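Why Are Towels So Good at Drinking Water?

Have you ever hopped out of the bath and wondered where all the water on your skin goes? I have, mostly while dripping on the mat and hunting for my towel. So let's find out!

Rub a bath towel between your fingers. Feel those bumpy bits? They're tiny loops of thread, and there are thousands of them. Every loop is a little hiding spot for water. A bedsheet doesn't have loops like that, so it's pretty hopeless when you're soaking wet (my brother tried it once at our place in Kumville — the puddle went all the way down the hall).

Lots of towels are made of cotton, and cotton loves water. Drops get pulled into the skinny gaps between the fibres, even uphill. Scientists call this capillary action. Plants use it too, to help move water up their stems.
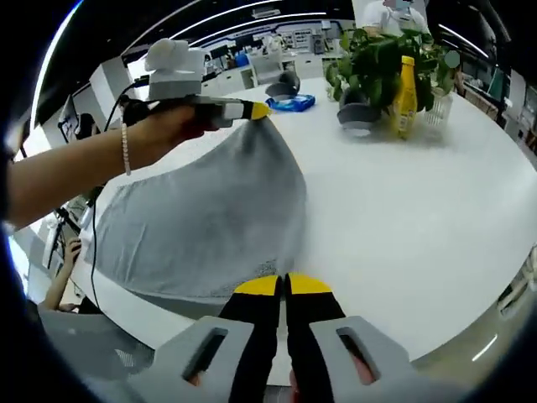
Now for the part my mum cares about: folding. A towel that's hung up or folded properly is much nicer to grab than one that's been squashed into a ball behind the door. Damp balls get stinky, too. The smell comes from teeny living things called microbes, and they love a wet, scrunchy home.

My favourite way to fold goes like this. Make sure your towel is dry, then hold it up by two corners and give it a big shake. Lay it flat on a table, smooth out the lumps with your hands and bring one short edge over to meet the other. Do that again, then fold it in from the side. It might look wonky the first few times. Mine did for ages!

Want to try an experiment? Dip just the corner of an old face washer in a cup of coloured water and leave the rest hanging over the side — put a plate underneath. Check it after lunch and see how far the colour has climbed.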